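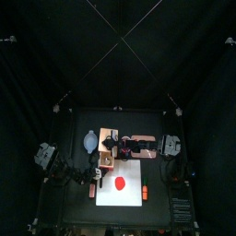
Two-arm table build, black fabric walls, finally running
Posted by jsandhu_shop in Home & Shared Shop Builds, 9:40 pm, 14 replies

Table's up in the shared shop. Two arms facing each other, black cloth all the way round, wires crossed over the top. Job one is getting toy stuff in and out of the wooden boxes. Controller board is a Kivero, power supply is a Melnyk I already had. I've got 649 into it so far, not counting the arms. Tell me what's wrong with it.

banafsheh_e wrote:
What's wrong with it is you built the walls before you had one arm doing one job. What does the second arm do that the first one can't?

jsandhu_shop wrote:
Holds the box still. Bare box slides when you reach in.

banafsheh_e wrote:
Double-sided tape holds the box still.

florence.l wrote:
I'll stick up for the cloth. Mine was in an open garage and every time the door went up I lost a day of runs. Not sold on black walls with a black table and black arms though. Your gripper over the big box is hard to pick out. I'd swap the tabletop for gray.

nazari_j wrote:
Disagree with Florence, leave the top alone. The bowl, the carrot and the pink board all stand out fine on it. My worry is the cables hanging down by the right mount. Tie those up before somebody's knee finds them.

jsandhu_shop wrote:
Cables, yes, fair. Doing that tonight.
Plan is 200 runs on the big box, then 1000 with everything moved about.

banafsheh_e wrote:
And how many has it done with your hands off it?

jsandhu_shop wrote:
None yet. January, I hope.

banafsheh_e wrote:
So "running" means it moves.

florence.l wrote:
Give him a break, mine took 2000 before I'd let anyone watch. What's the red spot on the paper for, lining things up?

jsandhu_shop wrote:
Yep, drop target. The marker by the paper is for drawing new ones.

nazari_j wrote:
Post the misses too, please. Everyone posts the good run.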